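Water Use in Shared Student Kitchens in Kolluvdale
Final report, Household Resources course
Damián Valdebenito and Hüsnü Oral
Supervisor: Maxine Hollis

1. Why we chose this topic

In Kolluvdale the price of water went up in March, and many students who live in shared houses began to complain about their bills. We wanted to know how much of this water goes to washing dishes by hand. Our houses have no dishwasher, so the question was also a personal one.

2. Method

We compared two houses, one on Tapia street and one in Plekville. Each house wrote down the reading of the kitchen meter every evening. In the first part of the study, people washed as they always do. In the second part they filled the sink once and rinsed everything at the end.

3. Results

With the tap running, the Tapia house used 200 liters in the test period for dishes. With the filled sink it used 172 liters. The Plekville house went down to 188 liters, but we do not have a good first value for it - the meter was read at different hours, and we decided not to compare it.

The saving was smaller than we expected. Hipólito Godoy, who lives in the Tapia house, told us that he changed the water 2 times when it became greasy.

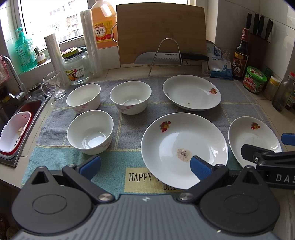
Another difficulty was the rinsing. Some people rinsed each plate for a long time because they did not like the taste of soap, and this took back a part of the saving. If we repeat the study, we will measure washing and rinsing separately, and we will ask for a third house.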